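Ticket 20: Left hand gripper loses width reading during shirt folding
Tracker: Ekbridge shared workshop, bench projects

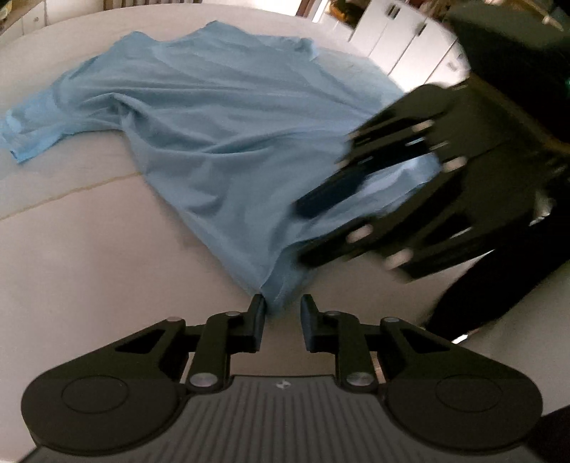
Opened by: Elango Sundaram
Date: 2023-01-07
Component: left hand gripper, finger width sensing
Priority: normal
Status: closed, see last entry

Problem

The logged finger width on the left unit drops to zero for a short stretch and then comes back at the correct value. The right unit logs clean through the same stretch. While the value is at zero the converter treats the fingers as fully closed, so the episode is thrown out at import. Folding episodes are the worst affected. Pick and place with the foam blocks has not shown it yet.

Setup

Two hand-held units, same print files, same firmware build. Each unit has its own width sensor board and its own cable to the logger on the operator's belt. Logger software is the November build of Dameo. Import on the bench PC is done with Litent, default settings. Task is a single t-shirt on the white table, one gripper holding the hem while the other goes for the far side.

Steps to reproduce

Start the logger and wait for both units to report ready.
Close the left unit on the hem and hold.
Move the right unit across the shirt at normal speed.
Pull the hem toward you with the left unit still closed.
Stop the logger and plot both width channels.

Expected: left channel flat at the held width.
Observed: left channel goes to zero during the pull, returns within a second or so. Not every run.

Log excerpt

left width 8 mm
left width 8 mm
left width 0 mm (stale flag set)
left width 0 mm (stale flag set)
left width 8 mm

Comment, Birsen Polat

The stale flag means the logger did not get a fresh packet. It does not mean the sensor measured zero. Dameo writes 0 for a missing value unless told to repeat the last good one. There is a setting for it, hold_last, off by default. Leave it off for now or you will hide the fault.

Can you swap the two cables at the logger end and rerun? If the dropout moves to the right channel it is the port. Also check the logger supply while you pull. The threshold for brownout is in the config file.

Comment, Elango Sundaram

Swapped at the logger end. Dropout stayed on the left unit. Supply is steady during the pull, no brownout entries. So not the port and not the supply.

Then swapped the complete cables, both ends. Dropout moved to the right unit. Repeated with the cables back in their original places and it returned to the left. Continuity on the suspect cable is fine when it lies straight on the bench. With the meter on it and the connector end bent toward the grip, the ground line opens.

Comment, Ferhat Dursun

I made those cables. The strain relief on that one was printed from the older file, which has a sharp inner edge. Cut back the sleeve and look at the black wire where it leaves the clamp.

Unrelated, but while it is open please check that the linkage pins are seated. One had walked out on the unit I had at home.

Comment, Elango Sundaram

Sleeve cut back. Insulation is nicked and most of the strands in the black wire are broken. Pins are all seated.

Comment, Lertchai Wongsuwan

Does this explain why blocks never showed it? I have block episodes from the same week and would like to keep them.

Comment, Birsen Polat

Probably. With blocks the wrist stays nearly straight. Pulling a hem bends the cable back against the clamp. Run the stale flag check on your episodes before you keep any. Anything with more than 2 stale packets in a row should go.

Comment, Lertchai Wongsuwan

Ran it. No stale runs over the limit in the block set. Keeping them.

Fix

Cable cut back past the damage and a new connector crimped on. Strain relief reprinted from the current file, inner edge rounded, clamp screw tightened by hand only. Right cable opened for inspection, no damage found, strain relief replaced anyway. Old strain relief file moved to the archive folder so it does not get printed again.

Verification

Bent the repaired cable by hand 300 times with the logger running. No stale flags. Then ran 20 folding episodes with the same shirt. Both width channels continuous, all episodes imported. hold_last left off.

Follow-up

Ayten Yurt asked for the importer to reject on the stale flag instead of on zero width, since a closed gripper with nothing in it also reads zero. Moved to its own ticket.
The spare cable in the Uçar drawer has the older strain relief as well. Tagged, do not use until reworked.

Closed by: Elango Sundaram
Resolution: hardware, broken ground wire at left cable clamp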